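# Odds and ends from the flat at Ladidwood

I have been meaning to put this page together since November, and now that the kettle is on and the rain has set in I have run out of excuses, so welcome, and do take your time over it. We moved into the flat on the 11 bus route with far too many boxes and a great fondness for other people's old furniture, and the long room at the back has slowly become the one we all end up in. It is bedroom, sitting room and toy cupboard in one, and I wouldn't swap it for anything bigger!

Several of you wrote after the last gallery to ask about the wallpaper (pink and white stripes, and yes, it was up when we came). Ewan Jardine, who helped us carry the bed up three flights, was all for stripping it off that same afternoon. I held out, and I'm glad I did, because with a patterned blanket on the bed the stripes look as cheerful as a sweet shop. The blanket is a great muddle of plaid and dots in blue, purple and pink, and it goes with nothing else we own, which has never bothered me in the least.

The grey cover on the sofa was a later thought. I dithered between two shops, Hayes and Tuviso, for the best part of a month, and then bought the plainest one going so that the soft toys would have something quiet to sit on. They do rather rule the place, I'm afraid.

## Tidying-up time

We have a little ritual before supper, at roughly five o'clock, when anything that has strayed gets gathered up and the light-blue laundry basket comes out to the middle of the floor.

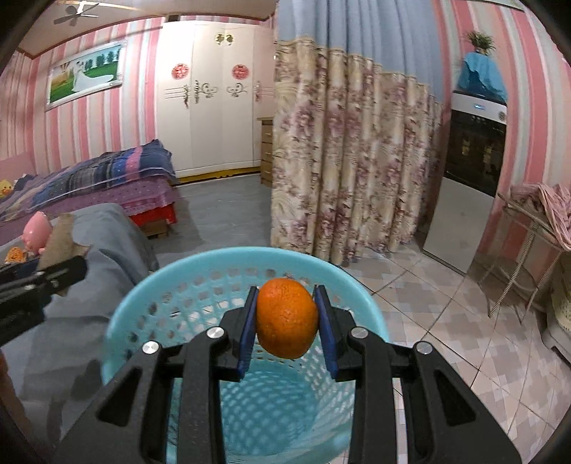 *An orange over the blue basket, with the pink pig keeping to the sofa.*

I'm very fond of that basket, with its rows of little holes down the sides, and it has carried a good deal more than washing in its time. I hope to add the kitchen shelves next, once I've found homes for the jam jars, and after that the landing.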